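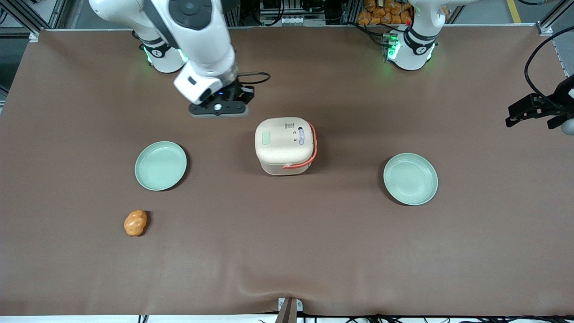

Ticket 817: Lunch container, lid will not stay down
Opened by: Ese Wike
Assigned to: Kitchenware support, Mamum
Status: Closed (with sulking)

Ese Wike, Wednesday, 9.40
The cream container with the orange-red handle has stopped closing. You put the lid on, swing the handle over, push the clip down at the front, and it clicks in a very convincing manner. Then you pick it up by the handle and the clip lets go. I found this out on the stairs with a portion of lentils. The stairs have been dealt with.

Please advise, or send a new one. I don't mind which.

Mingxuan Zheng, Wednesday, 10.15
Thanks for the report and sorry about the lentils. A few things to check first:

Is the lid the right way round? It goes on both ways but only likes one of them. The oval label should be towards the hinge side.
Is there anything in the groove under the lid?
Has it been through the dishwasher?

Ese Wike, 10.22
Right way round, yes. Groove looks clean. Dishwasher, no comment.

Mingxuan Zheng, 10.31
I'll put that down as a yes. Which programme?

Ese Wike, 10.50
The one with the picture of a saucepan on it.

Mingxuan Zheng, 11.05
That's the hot one. The body is fine with it, the seal is less keen. Could you take the seal out (a blunt knife under the corner, go gently, it's only pushed in) and lay it flat on a table? If it lies flat, it's healthy. If one side curls up like old ham, it needs replacing.

Ese Wike, 11.40
Flat on three sides. The fourth side is ham.

Also, while I was in there, the groove was not clean. I withdraw my earlier statement. There was rice in it, and something that may once have been coriander.

Lizeth Ticona, 12.10
Adding myself to this ticket as I have the same container and the same fault. Mine has never seen a dishwasher in its life, so I don't think it's only that. The clip feels loose even with the lid off. I can waggle it from side to side with one finger.

Mingxuan Zheng, 12.25
Lizeth, a bit of waggle is normal. How much is a bit? Close it empty, hold it by the handle over something soft and give it a shake. If it stays shut, add 500 g of anything dry and try again.

Lizeth Ticona, 13.30
Empty: stays shut.
With 500 g of dried chickpeas: stayed shut for two shakes and opened on the third. I'd chosen the sofa as something soft. I would not choose the sofa again.

Mingxuan Zheng, 13.45
Noted, and I've changed the wording of that step to "over a large bowl". Passing to Zhenhua, who looks after the clips.

Zhenhua Yan, 15.20
Two separate problems, I think, which is always nice.

Ese: worn seal. The curled side pushes the lid up a hair, the clip only catches by its edge, and any weight pulls it free. New seal in the post.

Lizeth: the lip that the clip hooks over is probably clogged. Run a cocktail stick along it. Don't use a fork. We had somebody use a fork.

Lizeth Ticona, 16.05
Cocktail stick done. Out came a surprising quantity of dried soup. Clip now goes down a good deal further and the click is lower, more of a clunk. Chickpea test over a large bowl: shaken 17 times, no escapes. I stopped because my arm was tired.

Zhenhua Yan, 16.10
Clunk is correct. Please leave out the shaking from now on.

Lingyun Su, 16.30
Can I raise a side issue? Ese has been eating off the pale green plates from the cupboard by the window while this is going on, and they are not coming back to the cupboard by the window. Is that for this ticket?

Mingxuan Zheng, 16.34
No.

Ese Wike, 16.41
They're on my table. They're perfectly happy.

Ese Wike, following Monday, 8.55
Seal has arrived. First try it went in with a bulge at one corner, so I took it out again.

Mingxuan Zheng, 9.20
Start with the four corners, then press the straight bits in between. If you go round in a circle you always end up with spare seal and nowhere to put it.

Ese Wike, 9.48
Corners first worked. Clunk obtained. Carried soup down the stairs and up again at a normal walking pace, nothing on the stairs, nothing on me.

Mingxuan Zheng, 9.55
Closing this. Cool wash only for the lid, please, and take the seal out to dry every 8 washes or so.

Ese Wike, 10.02
I shall certainly consider it.

Lingyun Su, 10.06
Reopening for the plates.

Mingxuan Zheng, 10.07
Closed.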